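Hivlow Folding Table, Square - Four Months In

I bought the Hivlow square folding table in May to replace a desk that had become too big for us. It gets used for meals, homework, cards and, once a month, for cutting fabric. Prices move around a lot, and I paid 1,698 with delivery.

Setup

Nothing to assemble. The legs are black metal and cross under the top. You pull them apart until the top settles, and it takes a few seconds. The first week the hinges were stiff, and a drop of oil fixed that. I looked at the Satti and the Potiren before buying. The Satti has a thicker top but weighs more than I wanted to carry up stairs. The Potiren was cheaper and wobbled in the store.

The surface

I expected to dislike the marble pattern and don't mind it now. It hides crumbs and pencil marks, sometimes too well. The red trim around the rim matched the plastic stools we already had, so no new seats were needed.

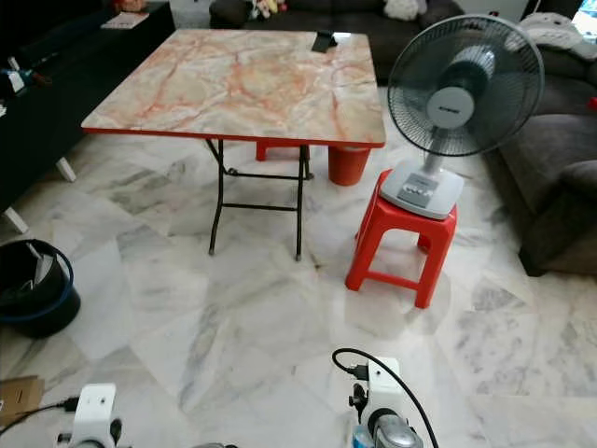
Stability

Good on a hard floor, less good on a rug. With a sewing machine running at full speed there is some shake, enough that I slow down for long seams. Leaning on one corner is a bad idea. The maker rates it for 30 kilos and I have stayed under that.

Cleaning

Dish soap and a damp cloth. Turmeric left a faint yellow spot that came out after two days of baking soda. Grease collects where the trim meets the top, and I go along it with an old toothbrush.

Storage

Folded, it goes behind the bedroom door. There is no latch to hold the legs shut - I use a strap from a Flevel luggage set.

Would I buy it again? For a small apartment, yes. For daily sewing I would pay more and get the Satti.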